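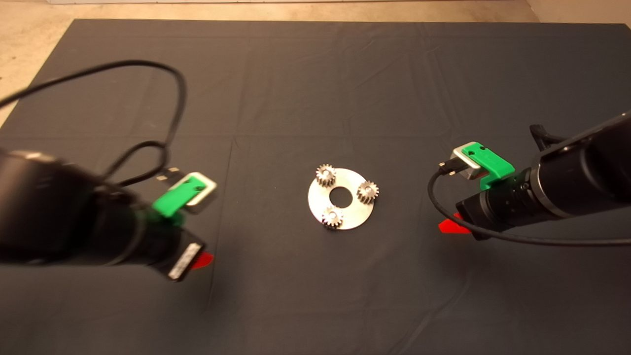 Carrier with the three planets on, both arms either side. Willen on the shared workshop floor.

Willen build thread - two arms, one planetary gearbox

stusia_bench
Right, new thread as the old one had wandered off into power supplies. For anyone joining now, Willen is the two-arm build we've been putting together at the Kindton workshop, and the job we've picked for it is a planetary gearset. Carrier plate, pins, little steel gears, put the gears on the pins. I'm so pleased with how it's coming along that I've been in most evenings since December and my tea has been cold for all of them.

Both arms are black, with the green printed mounts out by the grippers and the red fingers. We work on the mat on the floor for now. The bench is fine for soldering but the arms need more reach than it gives them, and I like being able to walk all the way round.

cogsworthy
Lovely stuff. What's the gap between bore and pin? That's going to decide whether this is a fun project or a miserable one.

stusia_bench
Snug but not tight! I can drop one on by hand without thinking. The arm has to think quite a lot. If the gear goes down at a slight tilt it catches on the top edge of the pin and just sits there looking smug.

oldlathe
I'll be the grump. Why floor and cloth? Every time a finger pushes down on a gear, the cloth gives a bit, and if it rucks up your plate moves with it. Put a sheet of something flat under there and clamp the carrier. You'd be done in a weekend.

stusia_bench
I knew you'd say clamp :) The whole point for me is doing it with two arms and no fixture. One steadies the plate, the other brings the gear over. If I clamp it I've built a slow pick and place machine, and there's already one of those in the corner with a dust sheet on it.

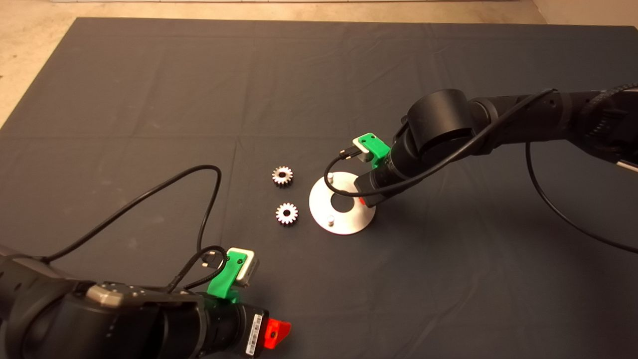

The order I've settled on is one gear at a time, nearest arm takes it, other arm stays by the plate. I tried letting both arms fetch gears at once and they got in each other's way over the middle of the mat, plus the cables need room. I've left them in big loops on purpose, they pulled tight at full stretch when I had them tied in close.

cogsworthy
Those loops would worry me more than the mat. One of them is going to hook a gear and fling it under the radiator.

stusia_bench
It has happened. Once. Fine, twice.

bondarchuk_fan
Been following this since the first bracket! I run the Bondarchuk control code on a single arm at home and it copes nicely with small round parts so long as you come down slowly for the last 5 mm. Are you on that or your own thing?

stusia_bench
Bondarchuk for the motion, my own bits on top for deciding which arm goes. And yes, slow at the end, completely agree. I had it coming down at full speed for ages and blamed the fingers.

oldlathe
What are the fingers faced with? Steel on bare plastic is hopeless, it'll slide every time you squeeze.

stusia_bench
Black gritty pads on the inside faces. The edges are a bit ragged where they meet the red, I am not a tidy cutter. Grip is miles better than the bare fingers though, and I've done 200 picks on this set with only the tips starting to show red through. 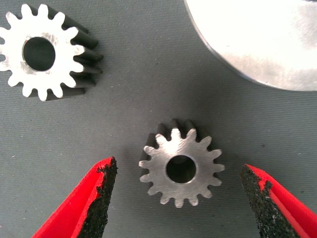
View from the wrist, fingers open either side of the small gear.

bondarchuk_fan
Oh that's a cracking view. Is the glare off the other gear a problem? On mine anything that bright loses its edges and the centre point wanders.

stusia_bench
A bit, yes. Turning the exposure down helps but then the dark sides of the teeth vanish into the grey. I'm using the bore to find the centre now and ignoring the teeth completely.

oldlathe
But then how do you mesh it with the sun gear later? You'll need to know where the teeth are at some point.

stusia_bench
My plan is to lower it until it touches, then twist the wrist back and forth a few degrees until it drops in. Same as you'd do with your fingers.

oldlathe
Hm. Four goes out of ten, I reckon. I'd still mark a tooth with a dab of paint and look for that.

cogsworthy
I'm with stusia on the wiggle. Keep it gentle and it'll find its own way in. Paint ends up in the grease anyway.

oldlathe
You'd wipe it off first, obviously.

stusia_bench
I'll try both and post the counts, wiggle first. Does anyone have a spare 4 mm pin, hardened if possible? I've put a burr on one of mine and I don't trust it now.

cogsworthy
Got a bag of them. Message me your address.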